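Projet Moter – Rapport de fin de projet
Partie 3 : le défaut de fermeture des doigts
Rédaction : Hashini Hettiarachchi et Halvard Söderlund

Le projet Moter porte sur la saisie d'objets de cuisine à l'aide de pinces tenues à la main. Nous avons travaillé avec des bouteilles de sauce soja. Cette partie traite de la panne survenue en avril et de ses suites.
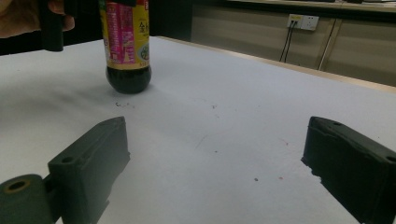

Doigts ouverts devant une bouteille, sur la table blanche.
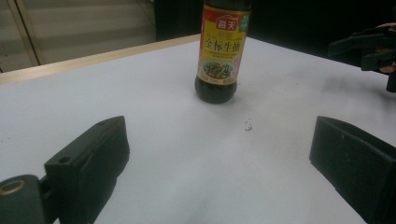 3.1 Constat
Le défaut est apparu un mercredi, en fin de matinée. Au cours d'une série de saisies, le doigt gauche s'est arrêté avant la fin de sa course alors que le doigt droit continuait. La bouteille a été poussée de côté et s'est couchée sur la table. Le bouchon était vissé et rien n'a coulé. Nous avons arrêté la série et noté l'heure.
En relisant les enregistrements, nous avons retrouvé le même décalage sur 10 saisies parmi les 213 déjà faites. Il était plus faible et nous ne l'avions pas remarqué.

3.2 Recherche de la cause
Nous avons d'abord soupçonné le logiciel Joltitz, qui enregistre l'ouverture de la pince. Les valeurs étaient correctes : il enregistrait bien une fermeture incomplète. Nous avons ensuite démonté la pince. L'axe du doigt gauche avait pris du jeu et le doigt frottait contre son logement. La vis de maintien, serrée à la main au montage, s'était desserrée d'environ un demi-tour.
Halvard pensait aussi à une déformation du plastique. Les mesures au pied à coulisse n'ont rien montré, mais nous n'avons mesuré qu'une seule pièce.

3.3 Correction
L'axe a été remplacé et la vis freinée avec un produit de blocage. Nous contrôlons maintenant la fermeture à vide au début de chaque séance, cinq fois de suite. Les 10 saisies défectueuses ont été retirées du jeu de données.
Après réparation, nous avons fait 555 saisies sans retrouver le décalage. Le jeu de l'axe n'a pas été mesuré à nouveau à la fin et reste à vérifier avant le prêt de la pince au groupe Steletti.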